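November, 2:40 pm

Bench day again. The plan was to sort the small bottles at the far end before the Lurnitent delivery, and by lunch we had moved the problem from one side of the bench to the other. Efraín's count from last month says 874 bottles, which I accept only because the other choice is counting them myself. The Skuven trays hold five to a row. The Condori trays hold four. Whoever bought both has since moved to another building.
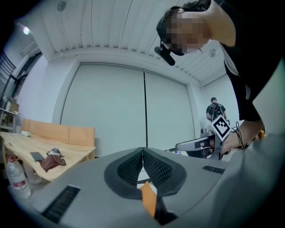 Notes: Remzi Şimşekoğlu, bench 2
Read by: S. Fjeld

Blue caps go in the Skuven trays from now on. One blue-capped bottle was still standing out on its own after I had declared that color finished, so I have stopped declaring things. Anything without a label goes in the shallow bin, and Amnuay will decide. Amnuay has not been told this yet.

Short sleeves are fine at the bench. Backpacks are supposed to go on the hooks by the door, a rule we all support in principle. Arnulfo asked me to write it down again, so: hooks, door.

Still open:
Lids for the Condori trays (ordered, allegedly)
Second roll of labels, the kind that sticks
Find out what Vunon means by "medium"

Stopped at 4:15. More than half the bench is sorted if you stand at the correct end. Sigrun has the tray list and will start from the window side.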